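The River Is Printed Right on the Board 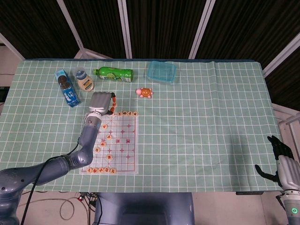 Porkley, 24 July 2019

I started learning xiangqi in January, on the theory that a person who has been mediocre at regular chess for most of his life deserves a fresh game to be mediocre at. So far the theory holds up.

Ikechukwu Balogun talked me into it. He learned from a neighbor in Zillamberg and has beaten me 17 times since winter, always while talking about something else. My own total stands at 3, and one of those was a evening when he had a fever.

Our board is a see-through plastic sheet with the lines printed on it, so whatever is under it joins the game. On the mint-green tablecloth that means a second grid, showing faintly through the first. I have more than once lined up a beautiful attack along a row that belonged to the tablecloth. Ross Tennant, who owns a proper ironing board and therefore has opinions, thinks I should switch to a plain cloth. I like this one.

The pieces are round and wooden, with the characters in red and orange, and they go on the points where the lines cross, not in the squares. It took me 10 games to stop putting them in the squares. The river across the middle matters too. Elephants can't cross it. Soldiers can, and once they're over they get to move sideways, a freedom mine rarely live long enough to enjoy.

There was a milk carton lying on its side at the back of the table, next to a little bottle with a blue label. I mention this only for my mother, who reads the blog and will ask about the milk.

My current trouble is the cannon. It needs to jump over a piece to capture, any piece, even one of yours – and I keep kindly providing one. Ikechukwu says to study endgames. I've bookmarked 40 of them and opened two. Rematch at Osagie, whenever he's back in town.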